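Notebook, February — natural dye bench, second madder run

Started at 9.40. Tanko had already weighed out the wool, so I went straight to the mordant. 100 g of skeins, alum at the usual rate, cream of tartar left out this time to see if the red stays on the bluer side. Brought the pot up to 60 degrees very slowly and held it there. Last month I let it creep up and the browns came through, and Agustina was quite right to call that batch "gravy".

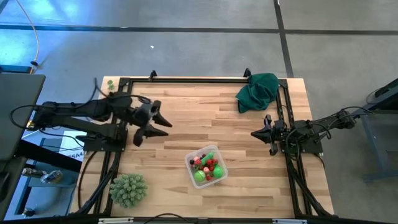

Bench room, February.

The madder itself is the new root from Flaronard, and it is lovely stuff! Much finer grind than the old bag, smells sweeter, and it gave up its colour within minutes of going in. I put a pinch of chalk in pot 2 and none in pot 1. Pot 2 is miles ahead already — a proper warm brick red, where pot 1 is still sulking at salmon. Our tap water is soft, so I should have guessed. Robel wants to try the same thing with the rainwater from the butt, which I'm all for.

Iulian asked whether we could get to a real fruit red, the sort you see on sweets wrappers, without touching cochineal. I think we can get close. Plan is a second dip in a fresh bath, then a very short weld dip over the top to pull it away from pink. Swatches so far are pinned on card K, the Kao wool on the left and the Jado cotton on the right. The cotton is behind, as ever. It needs tannin first and I skipped it out of impatience.

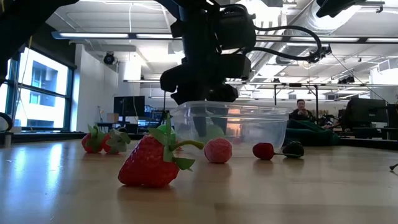

COLOUR NOTES

Skein 1, no chalk: salmon, even all the way through, nice in daylight.
Skein 2, chalk: brick, slightly patchy near the ties. Tie looser!
Skein 3, chalk, left in overnight: to come out first thing.

Wash test still to do on all of them. Mpho has the pH strips, ask for them back. Exhaust bath saved in the lidded bucket, 200 ml kept aside in a jar for the iron test. Need more alum before the next run, and somebody has walked off with my good tongs.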